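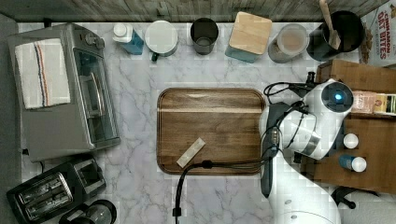 Shared kitchen at Conneely House reopens with new counters

The shared kitchen on the ground floor of Conneely House is open again after a refit that lasted most of the winter. Residents of the Prondov building were able to cook there from Thursday evening, and the room is now unlocked each day from 6 a.m. to 11 p.m.

The largest change is the counter. The old surface had lifted at the joins and was stained near the sink, and residents had asked for a replacement in two separate surveys. The new one is white with gray veining in a marble pattern and has weathered gray wood paneling behind it. The paneling was chosen by residents in a vote held in December, when the other option was plain white tile.

Small appliances are now kept out on the counter. A stainless steel toaster oven with a glass door stands at the left end, next to a black two-slice toaster. Under the old arrangement both were stored in a locked cupboard and had to be signed out at the front desk, a system that residents described as slow in the mornings, when the line at the desk could reach the stairs.

Emura, the housing association that runs the building, said the sign-out book has been dropped for everything except the stand mixer and the large stockpots. Those can still be borrowed for up to a day at a time.

Conneely House has 104 rooms on four floors. Most of them have a small refrigerator and a sink but no stove, so the shared kitchen is where the main cooking gets done. While the work was going on, residents used a temporary kitchen in the laundry annex, which had two hot plates and a microwave. The association also gave each room a $40 grocery card in the first month of the closure.

The refit was carried out by Tovance, a local contractor that had already worked on the building's bathrooms. It was supposed to take six weeks. Work stopped for a time when a leaking pipe was found behind the old cabinets, and part of the wall had to be opened up and dried before the new paneling could go on. The association said the cost of the pipe repair was covered by its maintenance budget and will not be added to rents.

Storage has been changed as well. Dry goods and everyday tools that anyone may use are lined up along the back of the counter, among them a square teal canister with a light bamboo lid, a round glass jar and a black crock for utensils. Personal food is meant to go on shelves. The brown wooden shelf unit at the right side of the counter is for things in use that day, such as a box of cereal or a loaf of bread, and longer-term storage is in the numbered lockers in the hallway.

Each room has one locker. Residents who have not yet picked up a key can do so at the front desk with their room card. Lockers that have not been claimed by the end of next month will be offered to people who want a second one, starting with rooms shared by two adults.

A walnut-brown cutting board with a groove around its edge is part of the new equipment. The groove is there to catch juice, and residents are asked to wash the board by hand, dry it upright and keep it away from the oven. Boards left to soak were a common complaint before the closure, and the last one split down the middle in the fall. Raw meat and fish should be cut on the plastic boards kept in the drawer under the sink.

A few other rules have been set for the first weeks:

Crumb trays in the toaster and toaster oven are to be emptied by whoever cooks last in the evening.

Kitchen towels should be taken off the top of the toaster oven before it is switched on.

Butter, cheese and other chilled food should go back in the refrigerator after use, with a room number on the wrapping. Unlabeled food will be thrown out on cleaning days.

Dish soap is supplied by the building. Sponges are not.

The cleaning schedule is posted inside the door. Each floor takes a week in turn, beginning with the second floor, and the building's own cleaners will still mop the room every morning. A resident survey before the closure drew 103 replies, and a majority said they would accept a weekly duty if it meant longer hours. The kitchen previously closed at 9 p.m.

Some work is left to do. The vent hood is waiting for a part and runs only on its low setting, so the association is asking people not to deep-fry until it has been fixed. Two of the ceiling lights are also due to be replaced. Neither job should require the room to close for more than a morning – notices will go up in the elevator beforehand.

Emura manages more than 900 rooms in the area and said it plans similar work at two other buildings next year. Residents with questions about the kitchen, or with a locker that does not lock, can leave a note at the front desk or use the repair form on the residents' page.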